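Drying socks on a clip hanger: toes up or cuffs up?
20 replies · 3,836 views

wegener_lane
Hello all, I've finally given up draping socks over the radiator and gone over to one of those yellow cloud-shaped hangers with the little clips, hung from a wooden rod over the table. I'm ever so pleased with it! My only question is which end you clip, as I've been a bit haphazard so far.
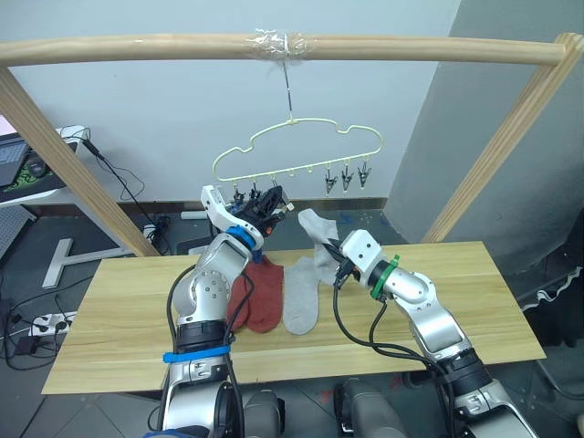
Skarari
Cuffs up for me, always, as the toes are the thickest part and I like the air to get at them. Lovely to see someone else fussing over socks, by the way.

moltow_mum
Sorry, I can't agree, dear Skarari! Clips leave a pinch mark in the ribbing. Toes up, every time. What I'd really urge is laying them out in their pairs first, red with red and grey with grey, and then going along the row.

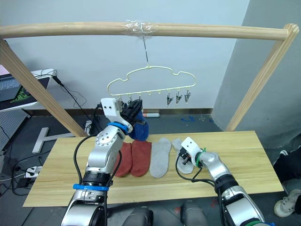

Does pairing first save any time?

ornton_knits
Not in my house, but it does spare you the hunt afterwards. I start at the left and keep the colours together, blues and then greys.

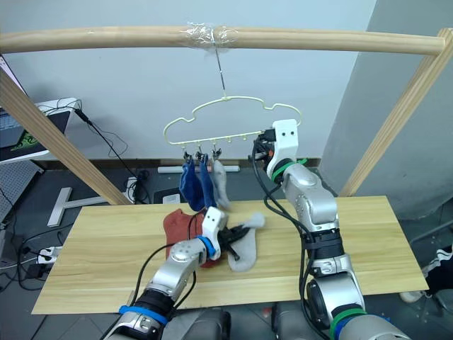

I also leave a clip free between thick woollen ones in December, when nothing wants to dry.

Liked by 104 · Shared 3 times
Contact us · Back to top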